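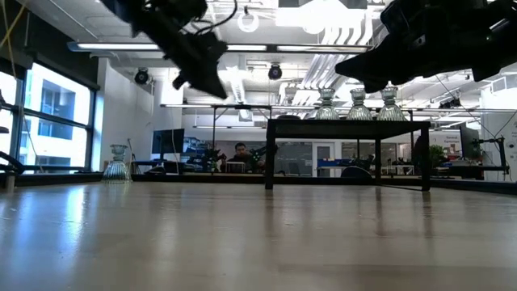
Three on the little black table, one still to find its place

Posted by ribbed_and_flared
Evening all, and forgive the ramble. I've been trying to settle how to show off my ribbed glass vases, the ones with the narrow necks and flared rims, and I've gone round in circles since May. At the moment I'm keen on a small black metal table stood on top of the big wooden one, so that the glass gets a bit of height and the light can come through it. Three in a row looks lovely to me, but what do I do with the fourth? My friend Misaki Koyama says leave it down on the wood by itself, and I keep going back and forth!

Posted by tan_bienvenido
I'd put all four up together, personally. One left on its own always looks to me as though somebody was called away to the telephone. Lovely glass though, and you've picked the right window light for it.

Posted by oldsideboard
Can't agree with Bienvenido there, sorry! A lone vase lower down gives your eye somewhere to wander. My own worry would be the metal top. I had a stand from Skasus with little holes punched all over it, and narrow-bottomed things never felt quite safe on it (I lost a bud vase that way, and I still miss it).
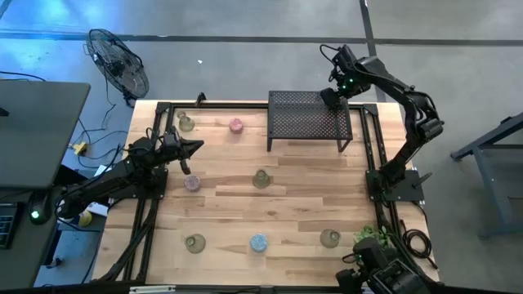
Posted by ribbed_and_flared
Oh, I am sorry about the bud vase. I do like a punched top, I must say, as it lets a bit of the wood show through and stops the black looking so heavy. Perhaps a thin felt pad under each one would do the trick? I paid 43 pounds for my last lot of glass and I'd rather not sweep it up.

Posted by tan_bienvenido
Felt slides on metal, in my experience. Try those clear rubber dots, they come in packs of 95 and you'll be finding them in drawers for years.

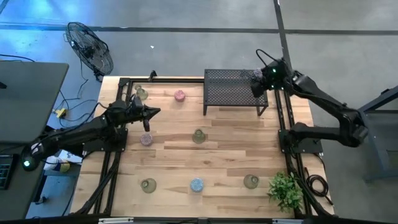 Small glass jars and round pucks, spread out on the butcher block

Posted by oldsideboard
Now this I like very much, greenish glass against honey-coloured wood. I'd leave the jars scattered and forget the shelf altogether.

Posted by ribbed_and_flared
You're a terrible influence. I'll try the rubber dots first and let you both know how I get on.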